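Mosum Community Help > Home & Family > Small Spaces

Print this page | E-mail to a friend

Getting crayon wax off a painted wall without ruining the finish?

Moved into a rental in August and my daughter has already done a mural in the hallway. Paint is flat, not glossy, so everything I rub at leaves a shiny patch. Tried dish soap, tried a baby wipe. Deposit is 3000 and the landlord inspects every 2 months, so no bleach and no sanding please. I don't have the paint name either, the can in the closet just says 251 on the lid. Any ideas? 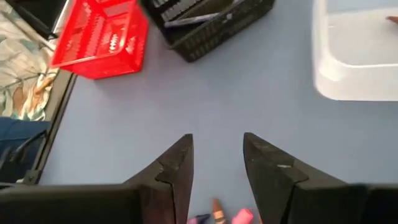 Posted by Deolinda Amaral on 08/05/2023

Wall is on the north side if it matters, gets cold. Purple is the worst one by far.

Satish Joshi
Flat paint is a pain, been there. Hair dryer on low, hold it back a bit, 30 seconds or so, then blot with a paper towel. BLOT. dont wipe, wiping is what makes it shiny. Keep switching to a clean bit of towel. Whatever color is left, a little baking soda on a damp cloth, really light. Test behind a door first.

Also do it at night with the big light off and a lamp down low beside the wall – you see the waxy spots right away, overhead light hides them. Move the lamp along as you go.

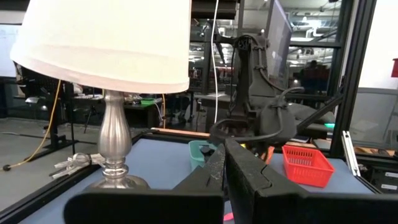

Lamp on the table, keys at the base

If you do end up with a shiny patch leave it alone til it's dry and look again next day. Mine mostly faded.

Oneditz
just repaint it. take the can lid to the store, 251 might be the color code, might be nothing. get the smallest can they have and do the whole section corner to corner, touch ups on flat always show a bit if the paint is old

Hallirano
+1 for the hair dryer. Mayonnaise did NOT work for me, left a grease mark and then I had two problems. Ask the landlord for the paint name, they usualy have it written down somewhere.

Share (2) | Comments (4)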